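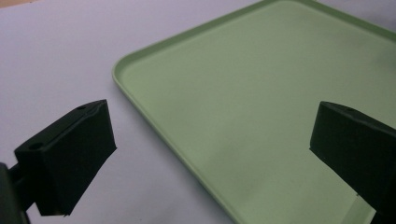

Werkstattbuch, 24. Februar 2018

Tabletts also. Nach zwei Wochen Scharnieren und einer Woche Schubladenauszug sind wir beim Tablett angekommen, dem Möbel für Leute, denen ein Tisch zu verbindlich ist. Milarik will bis zum Herbst ein Set für Kantinen und kleine Cafés, zwei Größen, stapelbar, »mit Charakter«. Was Charakter bei einem Tablett bedeutet, stand nicht in der Mail. Ich habe zurückgefragt und eine Farbkarte bekommen.

Stand heute früh: Das große grüne liegt auf dem Tisch, Boden leer, Rand sauber. Kunststoff, Ecken gerundet, Rand niedrig. Das Grün heißt in der Farbkarte von Gendden »Salbei hell«, im Lieferschein »Mint 2« und bei uns in der Werkstatt Krankenhaus. Ich bitte darum, den letzten Namen nicht in die Präsentation zu übernehmen. Letztes Mal stand »Leberwurst matt« auf Folie vier, und ich habe das dann mündlich vertreten dürfen.

Auf der blasslila Tischfläche wirkt das Grün übrigens deutlich kühler als drüben auf der Werkbank. Wer Farbe beurteilt, bitte dazuschreiben, auf welchem Untergrund. Wir haben im September schon einmal eine halbe Lieferung reklamiert, die dann auf der Werkbank tadellos aussah. Betancur hat sie kommentarlos zurückgenommen und kommentarlos wieder hergeschickt, samt Rechnung für die Fracht.

Belastung, großes Tablett, gestern Nachmittag: 400 g mittig, nichts. 700 g mittig, der Boden gibt ein wenig nach und kommt zurück. 1.000 g mittig, er gibt sichtbar nach, kommt auch zurück, aber mit einer gewissen Verzögerung, wie jemand, den man zum Abwasch ruft. Danach dieselben Gewichte einseitig an der Schmalseite. Da wurde es interessanter: Das Tablett verwindet sich diagonal, der gegenüberliegende Rand steht hoch. Für eine Kantine ist das kein theoretischer Fall. Suppe steht immer am Rand.

Ich habe mit zwei Händen getragen, mit einer Hand getragen und zuletzt auf dem Unterarm, bis mir einfiel, dass unter mir der frisch geölte Boden ist. Einhändig ist mit dem großen kein Vergnügen. Der Rand ist zum Greifen zu flach, die Finger rutschen auf die Innenseite und drücken den Daumen Richtung Teller. Mit einem leeren Tablett merkt man das kaum, und genau deshalb ist der Entwurf wohl durch drei Besprechungen gekommen.

Zweitens der Rutschversuch. Glas Wasser aufs Tablett, Tablett schräg, warten. Die Oberfläche ist glatt, das Glas kommt früher ins Laufen, als mir lieb ist. Zehn Durchgänge waren vorgesehen. Nach dem vierten habe ich auf einen Plastikbecher umgestellt und den Versuchsaufbau im Protokoll als »angepasst« bezeichnet. Der Niederschlag des vierten Durchgangs liegt im Eimer neben der Tür, bitte nicht hineingreifen.

Pluvville bietet eine Beschichtung mit mehr Haftung an, die beim Muster ganz ordentlich funktioniert hat. Leider haftet daran auch alles andere. Ich habe einen Löffel Tomatensoße über Nacht antrocknen lassen und heute Morgen mit der Bürste eine Viertelstunde gebraucht. In einer Spülküche hat niemand eine Viertelstunde pro Tablett. Beschichtung vorerst nicht weiterverfolgen, Muster aufheben, Bürste ersetzen.

Danach das kleine danebengelegt, um die Ränder zu vergleichen. Da hätten wir früher draufkommen können.
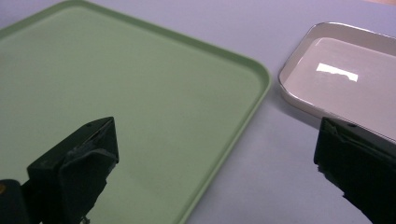

Welches der beiden Tabletts soll als Vorlage für den Rand dienen?
Das kleinere, cremefarbene. Sein Rand ist höher und deutlicher ausgeprägt, und der Griff sitzt damit auch einhändig besser. Das grüne behält seine Grundfläche und bekommt diese Randform übertragen.

Damit handeln wir uns natürlich das nächste Problem ein. Ein höherer Rand heißt höherer Stapel, und Milarik hat die Stapelhöhe am Ausgabewagen gemessen, nicht am Tablett. Zehn Stück müssen in ein Fach. Mit dem jetzigen flachen Rand passen sie bequem, mit dem neuen muss die Wandung steiler oder weniger steil werden, je nachdem, wen man fragt. Ich habe mich selbst gefragt und zwei Antworten bekommen. Beide werden gezeichnet.

Zum Glanz: Das helle spiegelt. Unter unserer Deckenleuchte steht ein weißer Fleck mitten auf der Fläche, und im Café mit Spots dürfte das nicht besser werden. Jemand wird das »lebendig« nennen. Ich nenne es einen Grund, die matte Variante anzufragen. Der Boden des grünen ist da viel ruhiger, nur die Randlippe fängt etwas Licht, und die darf das meinetwegen.

Fingerabdrücke auf matt und glänzend noch nicht verglichen. Dazu brauchen wir jemanden mit Butterbrot. Freiwillige tragen sich bitte hinten im Buch ein, Brot wird gestellt, Butter auch.

Offen:

Randprofil vom kleinen abnehmen, Schablone aus Pappe, erst dann Zeichnung. Die Konturlehre liegt nicht in der Schublade, auf der »Konturlehre« steht. Dort liegen Teebeutel.

Verwindung am großen mit zwei Rippen an der Unterseite probieren. Rippen erst aufkleben, bevor wir Betancur wegen einer Werkzeugänderung anrufen und wieder den Preis hören, bei dem man sich setzen muss.

Gendden: ein und denselben Farbnamen auf Karte und Lieferschein, wenn das irgend möglich ist. Matte Muster in Grün und Creme anfordern.

Rutschversuch mit den restlichen Durchgängen fertig machen, mit Becher, über dem Waschbecken.

Das große bleibt bis dahin bitte auf dem Tisch und wird nicht als Ablage für Schrauben, Kaffee oder die Post benutzt. Ich weiß, wozu ein Tablett einlädt. Kratzer kann ich im Protokoll aber nur einmal als »Gebrauchsspuren, simuliert« führen, und das habe ich beim letzten Muster schon getan.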